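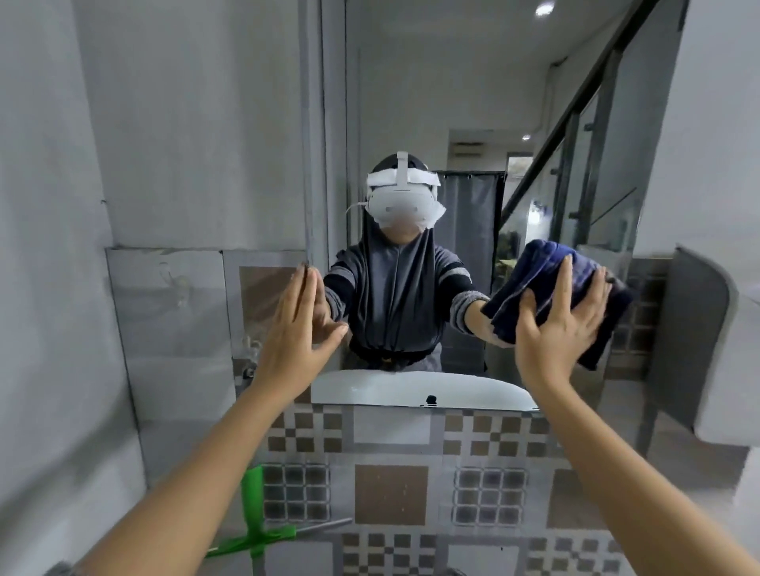 Wiping down a bathroom mirror with a dark blue cloth.

Who says so? How to check a news story

Every town has news. A pool closes for repairs, a bus route moves, a dog gets stuck on a roof. Somebody finds out, somebody writes it down, and you read it or hear it. But how do you know it's true?

You don't, at first. Neither do the grown-ups, even when they sound very sure.

What does a local reporter do?

A local reporter goes to meetings, calls people on the phone and reads a lot of dull papers. Then they write a story. A good story tells you where each fact came from. "The pool will close in March" is just a sentence. "The pool will close in March, according to the city parks office" is better. Now you know who to ask if you don't believe it.

And you're allowed not to believe it. The parks office might be wrong, or it might have changed its mind since then.

The case of the big crowd

Say the town of Drastport has a street fair. The people who ran it say 2000 visitors came. That sounds great, and they would like it to sound great, so be a little suspicious. Did anyone stand at the gate and count? Did they count a kid twice if she went home for her jacket and came back?

Now say a reporter asks to see the ticket list, and it shows 208 tickets sold. Does that prove the first number was a lie? No. Maybe little kids got in free. Maybe lots of people walked in from a side street without a ticket. A careful reporter prints both numbers and says where each one came from. A lazy one picks the bigger number because it makes a better headline.

Watch out for "everyone"

"Everyone in Rumska is angry about the new bus stop." Everyone? The babies too? When you see the word "everyone," look for how many people the reporter talked to. If it was 2, then the story should say "two people." Two angry people can still be right, of course. They just aren't a whole town.

"Experts say" is another one. Which experts? What are they experts in? A person who knows all about bridges may not know a thing about bees.

Is an award proof?

Sometimes a newspaper wins a prize, and then it puts the prize on its front page for years. Prizes are nice. Find out who gave it, though, and what for. A paper that won 16 prizes can still get the name of your school wrong on Wednesday. Check the story in front of you.

What if they get it wrong?

All news people make mistakes. The ones worth reading fix them where you can see. This is called a correction. It might say: "A story last week said the Nendirska library closes at five. It closes at six." If a paper never prints any corrections, don't decide it must be perfect. It may just not be telling you.

Try it yourself

Pick one short story from your local paper or its website. Underline every fact. Next to each one, write who said it. Put a question mark if the story doesn't tell you.

Then do the same thing with this page. We said a good story tells you where its facts come from. Who told us that? We didn't say, did we? Put a question mark there too.

Words to know

Source: the person or paper a fact came from.
Correction: a note that fixes a mistake.
Quote: the exact words somebody said, inside marks like "these."
Rumor: something people pass along without knowing who said it first.

Next page: Why do the Seol and Drastport papers tell the same story two ways?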